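Jaltov Publishes Results of Household and Shop-Floor Chore Trials

Wrist-mounted arms handled repeat pick-and-place work well; floor-level work and flat-pack parts remain slow

BIKSTEAD, March – Jaltov, a maker of test equipment and software for robotic arms, today released the results of its first chore trials, a program meant to measure how far general-purpose arms can be trusted with ordinary work in homes and small workshops. The trials covered 1411 attempts at tasks drawn from two lists, one for the household and one for the shop floor. Of these, 787 were completed without a person stepping in.

The company considers the result usable for planning and too low for unattended service. No arm in the program has been cleared to work alone in an occupied home, and Jaltov does not expect to recommend this on the basis of the current data.

The household list included folding towels, loading a dish rack, sorting cutlery, wiping a counter and picking items up off the floor. The shop-floor list included sorting fasteners, moving parts between bins, presenting boards to a fixture and returning hand tools to a wall rack. Each task was written as a single page stating the starting layout, the finished layout and the time allowed. An attempt that reached the finished layout after the time limit was recorded as incomplete.

Results by type of work

Bin-to-bin transfer gave the highest completion rate of any task on either list. Parts were rigid, the bins stayed in one place and a missed grasp could be repeated with little loss of time. Cutlery sorting came second, with most errors caused by two pieces being lifted together.

Towel folding was completed less often. The arms could find an edge but frequently took hold of two layers, and the second fold was started from a poor position as a result. Counter wiping was completed in most attempts, but the inspection afterward found missed strips along the back edge often enough that the task will be rewritten with a stricter finish standard.

Work at floor level was the weakest group. A tabletop can be set at a height that suits the arm, and a floor cannot. The arm must reach down past its own base, the wrist has less room to turn, and the gripper body blocks part of the view from the wrist camera. Flat items such as panels, boards and trays give the fingers very little to hold when they lie flush with the surface. 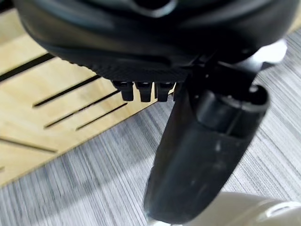

Wrist-camera view of a gripper over a slotted wooden board on striped carpet.

Slotted panels were included because they appear in both settings, as furniture parts in the home and as stock or jigs in the shop. A slot offers a possible grip point on an otherwise flat piece, but the opening is narrow and the approach angle has to be close to correct. Under overhead light, a dark slot and a dark seam can also look alike to the vision software. In the trials, the software sometimes proposed a grasp on a seam where there was no opening to enter. The fault was found in review and a depth check has been added ahead of each grasp.

Carpet added a second difficulty. On a hard floor, light contact between finger and surface can be read as a clear rise in force. Carpet gives way under the fingertip, so the rise is gradual and the controller stops later than intended. Patterned and striped carpet also affected edge detection where the stripes met the side of a panel at an angle. Both effects were repeatable, and both will be covered in the next software release.

Method

All arms used a two-finger gripper and a small camera mounted at the wrist. Operators were permitted to reset the starting layout between attempts but not to touch the work during one. A stop by the operator for any reason was recorded as an intervention, including stops that review later showed to be unnecessary. Jaltov chose this rule to avoid judging its own operators' decisions after the fact.

Control software was supplied by Omex under a development agreement. Task pages and scoring were prepared by Hegedűs, a workshop engineering firm that had no part in tuning the arms. Household tasks made up 641 of the attempts and shop-floor tasks the remainder. The two groups should be compared with care. Shop-floor pages allowed more time per part and assumed a fixed work position, while several household pages required the arm to be moved partway through.

The program did not test stairs, cooking, the handling of sharp blades or any work near children or pets. It did not test outdoor work. Energy use was logged but is not reported in this release.

What the results support

Jaltov's position is that arms of this class are ready for supervised shop-floor transfer and sorting where a person is in the room and the layout is stable. For household chores, the company sees a case for continued testing in furnished rooms and no case yet for general sale. A job that takes a person a few seconds may take an arm several minutes, and the time spent preparing the room was in some cases longer than the chore itself. Preparation time was not scored in this round. It will be scored in the next.

Next round

A second round will begin at the Bikstead site after the software changes are in place. It is planned for over 1000 attempts and will give a larger share to floor-level work, including panel lifting on carpet, tile and bare board. Two finger shapes will be compared, the present broad finger and a thinner one with a replaceable tip. Towel folding will be repeated with the same page so that the two rounds can be set side by side.

The full task list, scoring sheets and a table of interventions by cause are available on request. Workshops wishing to propose a task for the second round may submit a one-page description with a sketch of the starting and finished layouts. Proposals that need special tooling will be held for a later round.

About Jaltov

Jaltov builds test rigs, force-sensing mounts and logging software for robotic arms. Its customers include small manufacturers, repair shops and research groups. The company operates a test floor and two furnished trial rooms in Bikstead.

Share this release (14) | Comments (3)
Press contact: Jaltov Press Office, Bikstead
© Jaltov. All rights reserved. Back to top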